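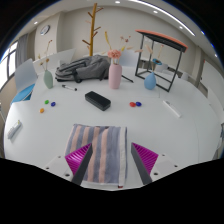
## Walking out to Kütt without getting your shorts wet (a thread)

1/ A few of you asked how we did the sandbar walk from Purkow to Kütt with kids along, and my replies kept getting longer and longer, so I'm putting it all in one place. Get a coffee, I do go on.

2/ The walk itself is easy! The sign at the Purkow end says 995 yards, and it's flat, firm sand nearly the whole way, with one soft patch in the middle where my sandal came off twice. The hard part is picking your time, and that's where I see people get into trouble every summer.

3/ You want to start out while the tide is still going down. I know it's tempting to wait for the lowest point so the sand looks nice and wide (I did that my first year), but then you're spending your safe time standing in the parking lot. Go early, follow the water out, and you've got the whole low tide ahead of you.

4/ For times I use the little paper table from the harbor kiosk, which costs $3 and fits in a sandwich bag. I also have Nuvlow on my phone and I like it a lot, but check which station it's set to! Mine was set to Drulesetti, up the coast, and low tide there comes a good bit later than it does at Purkow. You do not want to be late by that much on a sandbar.

5/ Also check whether your table is in summer time. Mine isn't. You have to add the hour yourself, and it says so in tiny print on the back page, under the ferry ad.

6/ Our last trip was in August and low tide was at 12 noon, which was just about perfect — we had breakfast, took the 106 bus to the last stop, and were on the sand by half past ten. We turned back as soon as the kids finished their sandwiches, with plenty of grumbling, and walked home with the water still well off to both sides.

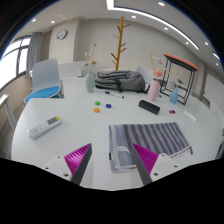

Striped cloth and the white remote, both on the table.

7/ About the wind, because one of you asked. The table only gives you the predicted tide. A strong wind blowing onshore can hold the water up and bring it back sooner than the numbers say, so on a blowy day we just don't go. We've had two trips turn into mini golf that way and everybody lived.

8/ Things I carry: water, more water than that, a whistle, a dry shirt for each kid, and old sneakers for me. The shells near the Kütt end are sharp. Sunscreen before you leave the bus stop, since there's not one scrap of shade out there and you'll have sandy hands by the time you remember it.

9/ If you do cut it too close and the water is already over the bar, please stay on Kütt! There's a shelter with benches above the landing, and the afternoon ferry stops there in summer. It's a dull wait but a dry one. Wading looks fine from the edge, and then the channel in the middle is deeper than you think and pulling sideways.

10/ Someone's going to ask about dogs, so yes, on a leash, except when the birds are nesting, and the dates are posted at the Purkow steps. I'll add the bus times once I dig out the summer schedule — I think it's in the beach bag with the good towels.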